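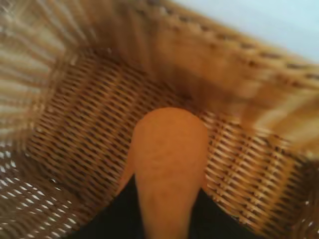
Demonstration collection is the gathering of recorded examples from which a robot learning system is trained. Each example, usually called an episode, pairs camera views with the motions of the arm over one complete task.

By Raymonde Landry
Wed 21 April

Print this article | E-mail this article

Setup

Collections of small-object tasks generally use a plain work surface and a single container. The Skudlow collection follows this practice, with a woven basket on a white tabletop and a gripper with two black fingers. Its task is stated in one line: the orange object and the basket are to end up together. 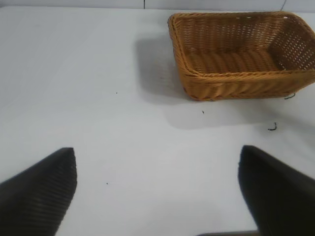 Camera placement determines what a system can learn from an episode. A wrist camera moves with the arm and loses sight of much of the workspace at close range. From farther back it can take in both fingertips and most of the basket, including the braided rim.

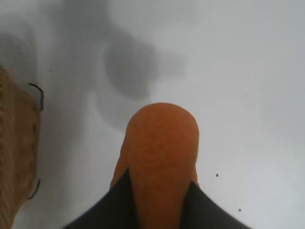 Wrist view with the orange object between the fingers.

A fixed camera supplies the position of the arm relative to the table. The two streams are aligned by time stamp before review.
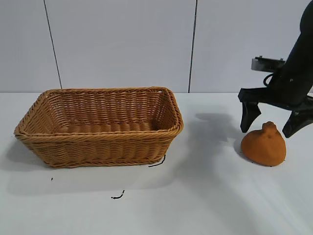
Fixed view of the open gripper above the object.

Review

The Skudlow collection holds 614 episodes, of which 77 were set aside in March by Guangming Jin for misaligned streams. Rejected episodes are retained under a separate label.

Contact the editors | Copyright Skudlow | Back to top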